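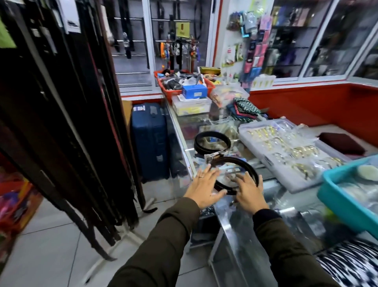 Maribeth Okerlund

Print this article
E-mail this to a friend

I have shortened a lot of belts. My husband loses weight in spring and puts it back on by December, my son went through four inches of waist in one school year (up, then down, growing boys are strange), and I'm short in the middle myself, so every belt I've ever liked has come with a foot of extra strap that flaps around like a tongue. For years I paid a shoe repair place in Clavberg to do it. Then they moved, and I got cheap, and I learned to do it on the kitchen table.

It's easy! I mean that. If you can cut wrapping paper in a straight line you can shorten a leather belt. The only part that takes any nerve is the cut, and I'll walk you through measuring it so carefully that you'll be bored by the time you get there.

Figure out which kind of belt you have

Turn the belt over and look at the buckle end. You're hoping for one of these: a pair of snaps, a pair of little screws, or a clamp with teeth. All of them mean the buckle comes off, and that means you can take the extra length from the buckle end and leave the holes and the pretty shaped tip alone. Always cut from the buckle end if you possibly can. I can't say this loudly enough. The tip of a belt is shaped and edged by a machine and you will not get it to look like that with kitchen scissors.

If the buckle is stitched on, you have more of a project. You can pick the stitches out with a seam ripper and put the buckle back on with screws afterward (I'll get to that). It takes me most of an evening with the TV on.

If the belt is the braided kind, stop. Go watch something nice instead. Braided belts unravel, and the one I tried to shorten is now a very long dog toy. A braided belt can be buckled anywhere along the braid anyway, so all you're fighting is the leftover tail, and you can tuck that.

Also check that it's leather all the way through. Bend it hard and look at the edge. A lot of cheaper belts are two thin skins with something like cardboard in the middle, and when you cut them the middle shows and goes fuzzy. You can still shorten those, but put a dab of glue along the cut edge and press it under a heavy book until morning.

What you need

A steel ruler or a cloth tape measure
A utility knife with a NEW blade, or very sharp heavy shears
A cutting board you don't love
A rotary hole punch (mine is a Biva, and it's the only tool in this list I spent real money on)
A pencil, or a silver pen for black leather
A scrap of old belt or thick cardboard to practice on
Belt screws, if your belt was stitched
Something to finish the edge

About the punch: you can get away with a hammer and a nail. I did it that way for a long time. The nail doesn't take any leather out, though, it only shoves it aside, and after a week or two the hole starts to close up and get wrinkly. A rotary punch takes out a clean little circle. Borrow one if you don't want to buy one. Mine has been around the whole street.

Measuring, which is really the whole job

Put on the pants you wear most. I know, I know, but do it. A belt sits differently on jeans than it does on dress pants, and if you measure over your pajamas you'll be sorry.

Put the belt on through the loops and pull it to where it feels right. Sit down. Stand up again. Does it still feel right? Most people pull it too snug because they're standing there thinking about it.

Now mark the spot on the strap where the prong of the buckle lands. You can use a bit of masking tape so you don't have to write on the leather. Take the belt off and lay it flat, face up.

Count along the holes to the middle one. Most belts have five holes, so it's the third. Measure from that middle hole to your tape mark. That's how much you need to take off. You want to end up using the middle hole so you have room to go either way, for Thanksgiving or for the flu.

Write the number down on paper. Then do the whole thing again from the beginning. If you get the same number, good. If you don't, do it a third time and go with the longer belt. You can always take off another half inch and there's no way on earth to put one back.

One more warning here. If the amount you need to take off is more than five inches or so, look at where everything will end up. The tail still needs to reach the first belt loop past the buckle, and on a belt that's been cut down a lot, the spacing starts to look funny. I'd go back and buy a smaller size in that case.

Taking the buckle off

Snaps: slide a butter knife between the layers next to the snap and twist. Don't yank on the leather.

Screws: use a screwdriver that really fits the slot. They're soft and the slots chew up fast. Put them in a saucer right away. I have been on my hands and knees with a flashlight looking for one of those at eleven at night.

Clamp: there's usually a little flap on the back that lifts up. Some are stiff. Lift it with the tip of a flat screwdriver with a rag under it so you don't scratch the metal.

Watch what happens to the keeper, the small loop that holds the tail down. It will slide off and roll under something. Put it in the saucer too.

The cut

For a clamp buckle, just measure your number in from the raw end, draw a line straight across with the ruler, and cut there. Finished! Stick it back in the clamp, press it shut, and tug.

For snaps or screws you'll need to copy the old end onto the new spot. I cut my line first, then take the piece I just cut off and lay it on top of the belt, ends lined up, and use it as a pattern. Mark through every hole with the pencil. There will be a long slot for the prong too, and that one matters, because it's what lets the buckle swing. Punch a round hole at each end of the slot, then join them with the knife and a ruler.

Cut on the board with the good side up. Go lightly the first time, just to make a track, then press harder on the second and third pass. Keep your other hand well behind the blade. Long sleeves pushed up, please, and cut away from yourself.

Do it all on the scrap first. I still do, if I haven't done one in a while.

Adding a hole

Maybe you don't need it shorter and only want one more hole. Measure between two of the holes you've got (center to center), and mark that same distance past the last one. Then find the middle of the strap's width and mark that too, and punch where the marks cross.

To match the size of the hole, poke the punch tubes into an existing hole until you find the one that fits without forcing. Squeeze hard and give the punch a little wiggle before you let go. If a scrap of leather hangs on, snip it from the back with nail scissors and don't pull at it.

Please put your new hole on the same line as the others. A hole that's off to one side shows from across a room. Ask me about my brother-in-law's funeral belt. On second thought, don't.

Finishing the edge

The cut edge ends up folded behind the buckle, so you could skip this. I don't, since raw leather sheds little crumbs on a light shirt. I wet the edge with a damp fingertip and rub it hard with the back of a spoon until it gets slick. On black belts I go over it with black shoe polish on a cotton swab and let it dry. Brown is trickier because there are so many browns, so try it on the cut-off piece before you commit.

While the belt is off and flat I usually give the whole strap some conditioner. I use Plesten, the kind in the flat tin, and very little of it. Rub it in with an old sock, leave it overnight, and buff in the morning. Too much and the belt goes limp and leaves marks on your pants.

If your buckle was stitched on

After you pick the stitches out, peel the fold open slowly. There's often glue in there. Warm it with a hair dryer if it fights you. Cut your length, copy the slot, fold the end over the buckle bar, and punch a pair of holes through both layers. Belt screws go through those, and they come in brass or silver color at any craft store for next to nothing. Put a tiny drop of clear nail polish on the threads before you tighten them and they won't work loose.

Don't forget to slip the keeper between the layers before the second screw goes in. I forget it roughly every other time.

When you buy the next one

Go two inches up from your pants size and you'll usually hit the middle hole without any of this. Try it on in the store if they let you. I like the little packed shops where you can uncoil a belt on the counter, turn it over, and bend it before you decide, and the man at Thammasiri, where I get most of mine, will punch a hole for free while you wait. Ask! A lot of places have a punch under the counter and just don't put up a sign.

Don't store it rolled up tight for months, either. Hang it by the buckle from a nail or a hook inside the closet door. If it has already dried into a curl, condition it, hang it with a clothespin or two on the tail, and leave it alone for a week.

And save the piece you cut off. It's your practice scrap for the next belt, and it makes a decent zipper pull if you slice it thin.

Print this article
E-mail this to a friend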